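Teaching by hand: what we learned from our first month of steering arms

From the Negash Robotics Club newsletter
Friday, November 26, 2021

If you came along to the open evening you will already know that I can talk about this for hours, so when Perla Bermúdez asked me to write up the demonstration project for the newsletter she also gave me a length limit. I have done my best!

The short version is that we've spent the autumn showing a robot arm how to do small household jobs, by doing them ourselves through the arm. No lines of code for each movement, no typing in joint angles. You pick up a controller, you move your hand, the arm moves, and everything gets written down as you go: where the joints were, when the gripper closed, what the cameras saw. Do that enough times and you have something a learning program can chew on.

We're doing it two ways. The first is the old-fashioned one, where you take hold of the arm and guide it through the job like helping a small child hold a pencil. It's lovely, and everybody should try it once. You feel the weight of the thing and you understand straight away why it can't reach round the back of a box without swinging its elbow out. The trouble is that your own arms end up in the camera view, and the program then learns from pictures with a person in them, who won't be there later.

The second way is remote control, and that's where most of our hours have gone. We use Rimero, the simulator Perla set up for us, with a pair of handheld controllers. Because the arm lives on a screen, several of us can practise on the same evening without queueing for hardware, and if you sweep a whole layout on to the floor you press one button and it all comes back. I have pressed that button more than anyone in the club and I'm not ashamed of it.

So, numbers. Our target for the first batch was 600 demonstrations. We finished with 400 we were happy to keep. The rest were thrown out when we watched them back, and the throwing out was a real education. Some had an obvious fumble. Others were perfectly tidy to look at but the person had paused for ages in the middle, thinking, with the gripper hanging in the air. A program that learns from those pauses learns to pause. We had one early test where the arm went down to a cup, stopped, and simply stayed there as if it had forgotten what it came in for. I laughed until I had to leave the room, and then I went and looked through my own recordings and found the same pause in nearly all of them. It had copied me beautifully.

After that we changed how we work. Before you press record, you say out loud what you are going to do: "banana to the red plate", "can into the yellow basket". Then you do it in one go, at a steady pace. If you change your mind halfway, you stop and start again. The spoken line is typed in afterwards as the label for that run, so it has to match what you did. Perla is very strict about this and she is right. We had a handful labelled "bowl" where somebody had moved a plate, and finding them took the best part of an evening.

The other big change was to stop being so neat. When you first sit down you tend to do the job the same way every time, with the same approach and the same little turn of the wrist, and you feel very pleased with how smooth it has become. But then the program has only ever seen one way of doing it. Shift the cup a hand's width to the left and it is completely lost. So now we shuffle the things between runs, and we start the arm from different heights, and now and then we come at the object from a slightly silly direction on purpose and recover from it. The recoveries turned out to be some of the most useful recordings we have. A learner that has watched someone miss a handle and gently correct has a much better idea of what to do when it misses the handle itself.

(There's a difference between a recovery and a fumble, before anyone writes in. A recovery is when you drift off the line, notice, and come back to it calmly. A fumble is when you knock the can over and chase it.)

We've also had long and happy arguments about how crowded a layout should be. One camp wants a single object and a single target, with nothing else about, so that the learner has a clean start. The other camp, which is mine, says real tables are never like that and we should get the clutter in early. For now we are doing both, with the simple layouts first and the busy ones from the second session onwards. In the busy ones there is plenty for the arm to be wrong about: a cup and a mug close together, plates side by side, two baskets that differ mainly in colour. It makes the spoken line matter much more. "Into the basket" is no use to anyone if there are two of them.

A word on the controllers, as several people have asked. They're the ordinary kind with a trigger for the gripper and a side button that you hold down while you want the arm to follow you. Let go of the side button and the arm stays put, so you can bring your hand back to somewhere comfortable and carry on. New people always forget this and end up stretched across their chair with one arm over their head. Use the side button! Your shoulder will thank you. We've also turned the movement scale down, so that a big sweep of your hand gives a smaller sweep of the gripper. It feels sluggish for the first few minutes and then you wonder how you ever managed without it, especially for little things like the cube.

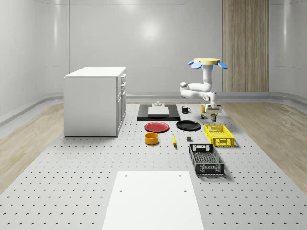
Depth is still the hardest part. On a flat screen it is very difficult to judge whether you're over a thing or just behind it, and I still close the gripper on thin air more often than I'd like. Two tricks have helped me. The first is to switch to the side view for the last bit of the descent, even if it breaks your rhythm. The second is to come in high and go straight down, where a diagonal swoop would look more stylish. Save the swoop for when you are moving between places.

The first trained version was ready in the middle of November, and we let it loose on the simple layouts. I won't pretend it was flawless. It is good at plates, decent at the basket, and rather hopeless with anything that has a handle. But watching it pick something up and set it down with nobody on the controllers was a proper thrill, and what got me was how much of us was in it. One of the approaches was plainly Perla's, very upright and careful. There was a funny little wiggle before the release that I'm afraid is mine.

What comes next is drawers. A drawer is a completely different sort of job from picking up a can, as the arm has to keep hold of the handle and follow a straight line that the drawer decides, and if you pull at an angle it all goes wrong. We expect to throw away a lot of recordings again. We'd also like to try some two-step jobs, such as opening a drawer and then putting something in it, once the first half is reliable.

We need more hands for this, and I mean that quite literally, because every person moves a bit differently and the mix is good for the learner. You don't need any experience. If you have ever played one of those grabber machines at the seaside you are already ahead of where I was. Sessions last 2 hours with a break in the middle, and we run them with up to 4 people at a time so that everybody gets a decent go. Left-handers are especially welcome, as we have very few recordings from that side and I suspect it shows.

If you'd like to join in, put your name on the sheet by the door or send Perla a message through the club page. Bring a drink with a lid, wear something you can move your arms in, and have a think beforehand about the order you'd tidy a table in. You'll be asked to say it out loud.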